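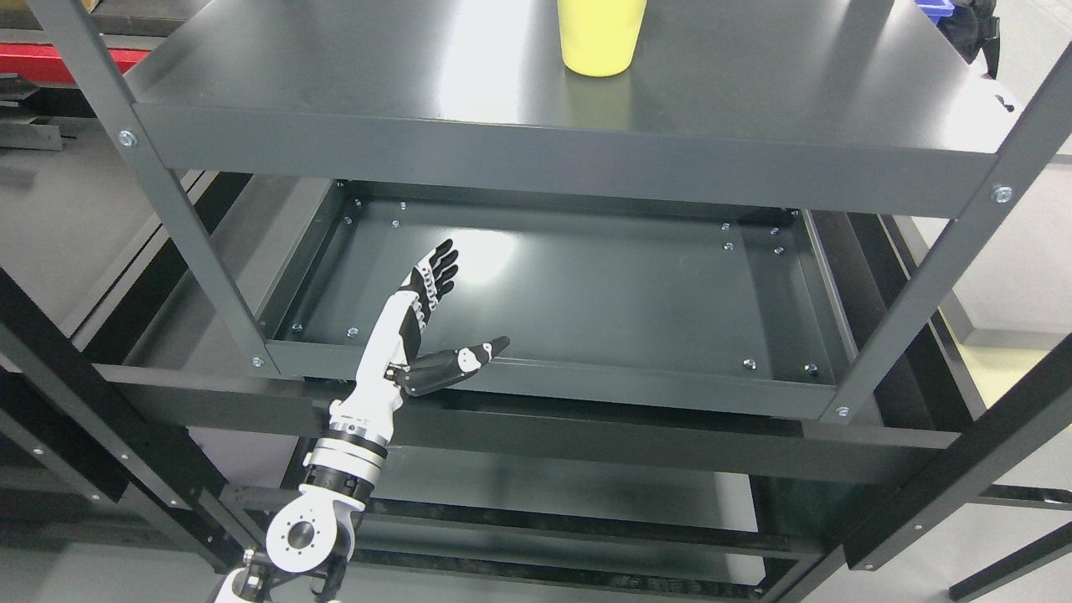

Bolted steel shelving is replacing fixed wall cabinets in the shared kitchens at Plendport, a residential training center run by the housing firm Liem. The first units were assembled this spring, and the rest are to follow by July. The model chosen is sold under the name Panis. It is an open-sided unit with angled corner posts and shelves that are fastened in place with bolts. Where the shelves meet the front posts, the round silver bolt heads stay exposed, so a loose joint can be found and tightened without taking anything apart. The shelves are dark gray. Small tableware in bright colors, such as the yellow plastic cup on the top level, is easy to pick out against them.

Liem said the wall cabinets had been hard to keep in order. Doors hid what was stored behind them, hinges needed regular repair, and residents tended to put items back wherever there was space. Under the new layout, cups go on the top level and bowls go one level down. Plates stay in the drawers under the counter for now. Pans are not covered by the change.

The order placed with the supplier, Wunport, comes to over 1,000 separate parts, counting posts, shelves, nuts and bolts. Wunport delivers the units flat. According to Liem, assembly takes 2 people and needs only a wrench and a level. The posts are laid out first, the lower shelves are bolted in loosely, and the joints are tightened after the unit has been stood up and checked for level.

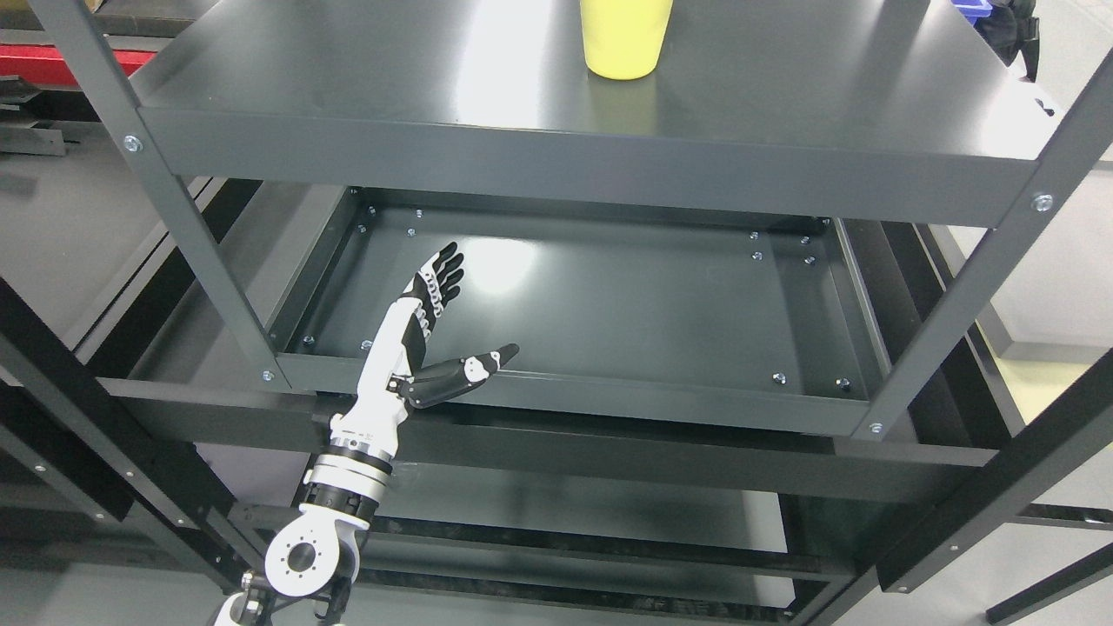
The top shelf and the tray below it, bolted to the front posts.

The trays have raised edges on all sides. This keeps round items from rolling off and holds small spills until they can be wiped up. It also means that a wide stack has to be lifted over the rim, and Liem has asked residents to keep bowl stacks low for that reason. In the back corners of the tray the bolts sit close together in groups of four. Along the front there are fewer, and the middle of the floor is left clear for storage.

Spacing between levels was the main point of discussion during planning. An early layout called for 3 closely spaced levels above the counter line. It was dropped after a trial in one kitchen, where bowls could be put in only by tilting them. The layout now in use leaves a taller opening, at the cost of some storage space.

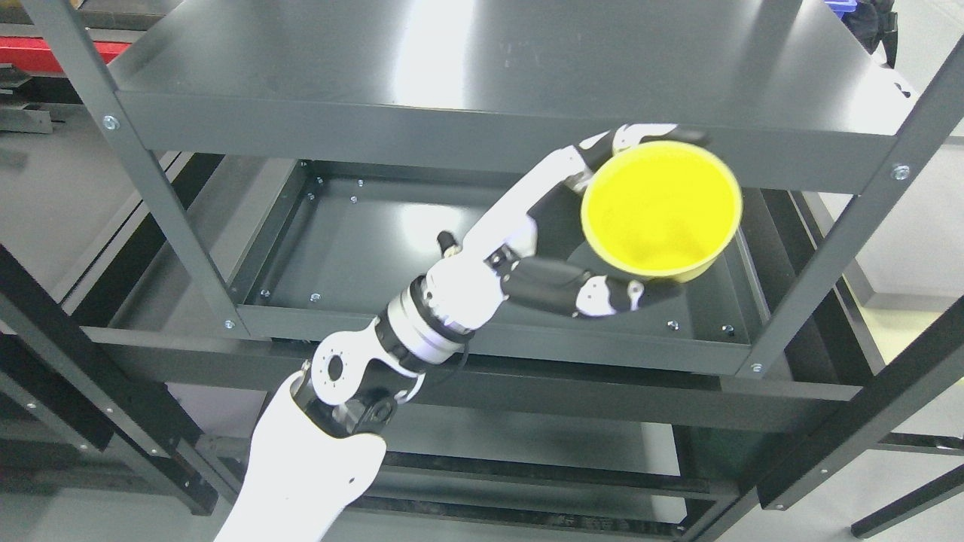 Plastic tableware was kept for the first phase. It is light, it stacks, and it does not chip on a steel edge. Glass and stoneware will be considered later, possibly with a rubber mat on each level – Liem has not yet settled on a material. Mats would reduce noise, but they would have to be lifted out for cleaning.

Cleaning instructions are short. Shelves are wiped with a damp cloth and dried, with attention to the corners, where crumbs collect next to the bolt heads. Abrasive pads are not to be used. Bolts are to be checked by hand after the first month of use and twice a year after that.

Old cabinets in usable condition will go to the workshop at Plendport for tool storage. Work on the next 2 kitchens starts once the wall behind the cabinets has been patched and painted. Those kitchens will be closed in the mornings during the work and will reopen each day at noon.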